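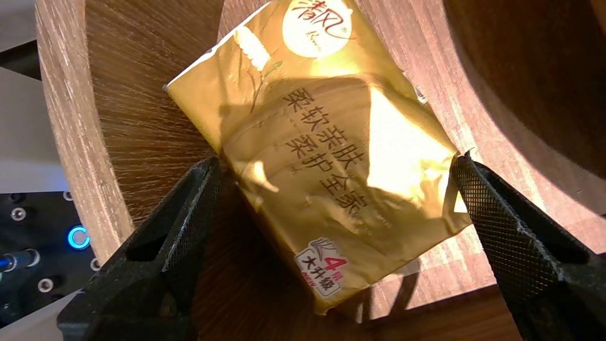
11 de agosto de 2024
Por la redacción de Trallow

En defensa del paquete de pañuelos en medio de la mesa

Tengo prisa, así que voy al grano: el paquete de pañuelos se queda en la mesa. A la vista. En medio. No en el cajón, no dentro de una funda de ganchillo, no en esas cajas de resina que imitan piedra y cuestan más que una cena.

Llevo semanas leyendo consejos de orden. Todos iguales. Superficies despejadas, nada de envases, «silencio visual». La última guía que me llegó, la de Clirnia, trae 34 páginas y dedica dos enteras a esconder el papel: el de cocina detrás de una puerta, el higiénico en una cesta con tapa, los pañuelos en un estuche beis. Beis, claro. Como si sonarse fuera una actividad clandestina.

Pues no. Un pañuelo se necesita ya. Cuando cae el café, cuando el niño estornuda encima de las tostadas, cuando alguien se echa a llorar en mitad de una conversación que iba de otra cosa. Quien ha tenido que levantarse a buscar en tres cajones con la nariz goteando sabe de lo que hablo. El orden que te obliga a correr por la casa no es orden, es decorado.

Y luego está el envase. Se da por supuesto que es feo. ¿Por qué? Un paquete de 清风 (Qingfeng), dorado, brillante, un poco arrugado, sobre una superficie redonda de madera. A mí me parece que queda estupendo. El plástico coge la luz y se pone casi blanco por un lado, por el otro hace pliegues de oro viejo. En una bandeja de Cemgate pagaríamos por ese acabado y lo llamarían «martillado».

Tiene además su literatura. 柔软亲肤, 柔护全家: suave con la piel, cuidado suave para toda la familia, más o menos, mi chino es de academia y de hace mucho. Toda la familia. Es una frase de publicidad, sí, se ha escrito para vender. También es una frase amable, y en casa no sobran. Prefiero leer eso mientras espero que hierva el agua que el «Home» en letras de madera que tiene medio barrio encima del aparador. El de la mesa por lo menos sirve para algo.

Lleva también su chapita blanca: cuatro capas, «gran mejora», NEW. Reconozco que aquí flaqueo. La carrera de las capas me cansa. Dos capas bastaban, luego tres, ahora cuatro, algún día nos sonaremos con un edredón. Pero bueno, que presuma. Un objeto barato que presume en voz alta me molesta menos que uno caro que finge modestia.

Me dirán que es cuestión de gustos. En parte. Pero hay algo más, y es lo que de verdad me irrita: la idea de que una casa ordenada es una casa donde no se nota lo que se gasta. Jabón trasvasado a un frasco ámbar sin etiqueta. Arroz en un bote, lentejas en otro, etiquetadora, misma letra. Lo probé en febrero, lo confieso. Compré los botes. Pasé una tarde entera trasvasando y a la semana no sabia cuál era la harina de fuerza ni cuándo caducaba nada. Los envases dicen cosas. Dicen qué son, cuánto llevan, de dónde vienen. Quitárselo todo para que combine con la pared es raro, lo miremos como lo miremos.

Con los pañuelos pasa igual. El estuche rígido tiene un truco sucio: no se ve cuándo se acaban. Metes la mano y aire. El paquete blando, en cambio, avisa – se va quedando flaco, se hunde, se arruga cada vez más, y uno ya sabe que toca comprar. Información gratis. Nadie ha mejorado eso con resina.

Un límite, que tampoco quiero vivir en un almacén. Uno. Un paquete en la mesa, los demás al armario. Si al lado empiezan a instalarse las llaves, el correo, las pilas que no se sabe si van, entonces sí, manga ancha cero y todo fuera antes de cenar. La mesa redonda tiene esa ventaja, no hay esquinas donde se acumule la porqueria, todo queda a la misma distancia de todos. El paquete en el centro y se llega desde cualquier silla. En una rectangular siempre hay alguien en la punta pidiendo que se lo pasen.

Y cuando viene gente, ¿se quita? No. Justo entonces menos. He estado en casas preciosas, impecables, donde después de comer no me atreví a preguntar si había una servilleta. Un paquete abierto encima de la mesa dice sírvete. Es hospitalidad de la barata y funciona desde el primer estornudo.

Así que la próxima guía, si puede ser, que dedique esas dos páginas a otra cosa. Los cables, por ejemplo. Ahí si que necesito ayuda.

Artículos relacionados
Botes de cristal: crónica de un arrepentimiento
El cajón de los cables, segunda parte
Begum y la manía de las cestas con tapa
Mesa redonda o rectangular: lo que opinan los lectores
Por qué sigo usando mantel de hule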